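검색어를 입력하세요 검색 전체 글 사진첩

사무실 살림 사진첩: 천, 선, 컵, 그리고 의자

회사 홈페이지에 올라가는 사진은 대개 비슷하다. 회의실 유리벽, 팔짱 낀 단체 사진, 누가 봐도 방금 산 화분. 그런 사진은 이미 회사 소개 페이지에 충분히 있으니 여기에는 나머지를 모았다. 우리가 매일 만지고, 치우고, 다시 어지르는 물건들이다. 순서는 대체로 현관에서 안쪽으로 들어가는 순서인데, 중간에 물건이 자리를 옮긴 탓에 엄밀하지는 않다. 설명은 한두 줄씩만 달기로 했고, 길어진 것은 그만큼 쌓인 게 많다는 뜻으로 읽어 주시면 된다.

현관과 복도

신발 매트
글자가 있었다는데 지금은 한 획도 읽을 수 없다. 환영한다는 말이었을 것으로 다들 추정한다. 흙은 성실하게 받아 준다.

우산꽂이
비 오는 날에는 비어 있고 맑은 날에는 꽉 차 있다. 주인을 찾는다는 쪽지를 붙였더니 우산이 오히려 늘었다.

외투 걸이
건너편 벽에 나사로 박은 것이 원조, 옆의 것은 압착식이다. 압착식은 목도리까지는 견딘다. 12월에 누군가 패딩을 걸었고, 그날 오후 우리는 벽지 아래가 무슨 색인지 알게 되었다.

택배 선반
Prudgate에서 조립식으로 들였다. 설명서에는 혼자서 30분이면 된다고 쓰여 있었다. 둘이서 점심을 거르고도 선반 하나가 거꾸로 달렸고, 지금도 거꾸로다. 턱이 위로 올라와 상자가 안 미끄러지니 그냥 두기로 했다.

빈 상자 더미
언젠가 쓸 상자들. 크기별로 겹쳐 넣어 두었는데, 꺼내 쓸 때는 꼭 가장 안쪽 것이 필요하다.

탕비실

커피 머신
이름은 Sampaio. 스팀 소리가 어지간한 회의보다 크다. 물통이 비면 빨간 불이 들어오는데, 이 불은 마지막 잔을 뽑은 사람의 눈에만 보이지 않는 특수한 파장으로 알려져 있다.

저금통
캡슐 한 개에 300원. 저금통 안에는 동전과 외국 동전, 단추, 그리고 "다음에 낼게요"라고 적힌 포스트잇이 들어 있다. 포스트잇은 필체가 다 같다.

머그잔 선반
손잡이는 오른쪽으로 맞추기로 정했다. 사진을 찍던 날에도 왼쪽을 보는 컵이 있었고, 왼손잡이의 정당한 항의로 접수했다.

싱크대 옆 건조대
건조대라기보다 장기 보관대에 가깝다. 물기는 오전 중에 다 마르지만 그릇은 주말을 넘긴다.

수세미
초록 면은 냄비용, 노란 면은 컵용. 벽에 그렇게 써 붙인 종이가 수세미보다 먼저 해졌다.

냉장고 문
배달 전단, 쓰레기 배출 요일표, 고양이 자석. 요일표는 예전 사무실 동네 것이다. 자석이 예뻐서 아무도 떼지 않는다.

냉장고 안쪽
뚜껑에 날짜를 쓰자는 규칙이 생긴 뒤로 우리는 모든 음식이 얼마나 오래되었는지 정확히 알게 되었다. 알게 되었을 뿐이다.

쉬는 자리

Futon
접으면 소파, 펴면 침대라는 설명을 믿고 샀다. 제품명도 그냥 Futon이다. 펴는 데는 성공했고, 그 뒤로 접힌 적이 없다. 길이가 애매해서 키 큰 사람은 발목을, 키 작은 사람은 자존심을 내놓고 눕는다.

무릎 담요
체크무늬. 에어컨과 싸우는 여름이 성수기다. 겨울에는 난방이 너무 잘 되어서 의자 등받이에 걸려 논다.

낮은 탁자
폭 90센티미터. 노트북 하나와 떡볶이 한 냄비가 동시에 올라가지만, 둘을 동시에 올리는 일은 권하지 않는다. 구석의 자국이 그 교훈이다.

책장
업무용 책은 눈높이에, 실제로 읽는 책은 맨 아래에 있다. 만화는 뒷줄에 꽂혀 있는데 뒷줄의 위치는 모두가 안다.

화분
죽은 줄 알고 베란다에 내놓았더니 살아났다. 다시 들여놓으니 시들해졌다. 의사가 분명한 식물이다.

작업 공간

멀티탭 밭
선마다 이름표를 달았다. 이름표에는 "모니터", "아마 모니터", "뽑지 마세요"라고 적혀 있다. 마지막 것이 무엇에 연결되어 있는지는 아직 확인하지 못했다. 뽑지 말라고 하니까.

케이블 서랍
돌돌 말아 벨크로로 묶어 넣으면, 하룻밤 사이에 서로 인사를 나누고 아침이면 한 덩어리가 되어 있다. 맨 아래에는 이제 맞는 기계가 없는 충전기들이 조용히 살고 있다.

의자들
같은 날 같은 모델로 샀는데 삐걱거리는 음이 전부 다르다. 창가 쪽이 제일 높은 소리를 낸다. 급히 일어나는 사람이 많은 오후 6시에는 제법 화음이 맞는다.

공구 벽
드라이버 윤곽을 벽에 그려 두었다. 드라이버는 없고 윤곽은 아주 잘 있다.

테이프 바구니
마스킹 테이프, 양면 테이프, 끝을 찾을 수 없는 테이프. 세 번째 종류가 가장 많다. 끝을 접어 두자는 공지를 테이프로 붙여 두었다.

창턱
햇빛이 좋은 자리라 뭐든 잠깐 올려 두게 된다. 잠깐 올려 둔 것들의 색이 조금씩 바랬다.

천과 수건

행주 삶는 냄비
라면용 냄비와 모양이 똑같아서 손잡이에 파란 끈을 묶었다. 끈을 묶기 전의 시절에 대해서는 이야기하지 않기로 했다.

흰 수건
처음에는 희었다. Clinora라는 세제를 한 통 다 쓰고 나서는 연한 회색이 되었고, 우리는 그 색을 흰색이라고 부르기로 했다.

분홍과 빨강 사이의 천
색 이름을 두고 아직도 말이 갈린다. 수건처럼 보송한 결이 있어서 위로 뾰족하게 솟으면 제법 산봉우리 같은데, 꼭대기는 끝까지 버티지 못하고 오른쪽으로 픽 접힌다. 월말의 우리와 자세가 비슷하다. 뒤로는 사무실 창가, 청록색 모자를 쓰고 앉은 사람도 보인다.
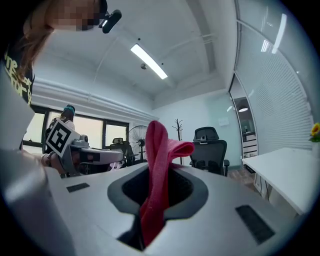

수건 개는 법 (벽에 붙은 종이)
삼등분파와 반의 반파가 있다. 종이에는 삼등분으로 그려져 있으나 그 옆에 연필로 "꼭?"이라고 쓰여 있다. 선반에는 두 파의 수건이 번갈아 쌓여 있고, 높이가 달라 조금 기운다.

걸레로 강등된 것들
수건이 걸레가 되는 시점에는 공식 기준이 없다. 누군가 바닥에 커피를 쏟고, 손에 잡힌 것이 그날부로 걸레다. 이의 신청은 받지 않는다.

짝 없는 장갑
왼손만 모인다. 설거지를 할 때 뒤집어 끼면 오른손이 된다는 사실을 알아낸 뒤로 버리지 못하고 있다. 엄지가 좀 불편하다.

청소 도구

로비에서 주워 온 빗자루
주인이 나타나면 돌려주겠다고 메모를 달았다. 메모는 2년째 달려 있고 빗자루 솔은 한쪽으로 누웠다. 왼쪽으로 쓸 때만 잘 쓸린다.

쓰레받기
끝이 조금 들려서 마지막 먼지 한 줄이 늘 남는다. 그 한 줄은 매트 밑으로 간다. 매트는 앞에서 소개했다.

분무기
라벨이 여러 겹이다. 맨 위는 "물", 그 밑은 "유리 세정제", 그 밑은 긁혀서 모르겠다. 화분에는 쓰지 않는다. 앞의 화분이 시들한 이유를 여기서 찾는 분도 있는데 증거는 없다.

분리수거함
플라스틱, 종이, 캔. 칸이 나뉘어 있고 뚜껑에 그림도 있다. 배달 용기에 붙은 비닐은 어디로 가느냐는 질문 앞에서 모두가 갑자기 바빠진다.

퇴근 무렵

불 끄는 스위치
어느 것이 어느 불인지 적어 두었지만, 적은 순서가 위아래로 반대다. 그래서 퇴근할 때마다 사무실은 한 번씩 전부 켜졌다가 꺼진다. 길 건너에서 보면 인사처럼 보인다고 한다.

마지막 책상
다 치운 모습을 찍어 두었다. 오래 걸렸고, 다음 날 아침 9시 반에는 원래대로였다.

문고리에 걸린 장바구니
휴지와 세제를 사러 갈 때 들고 가는 것. 안에 지난번 영수증과 지난번 목록이 들어 있는데 목록에 있던 고무장갑은 아직 안 샀다. 오른손만 따로 파는 곳을 아시는 분은 메일로 알려 주시기 바란다.

마지막 수정: 12월

문의는 사진첩 담당 메일로 | 사진과 글의 무단 사용을 금합니다 | 맨 위로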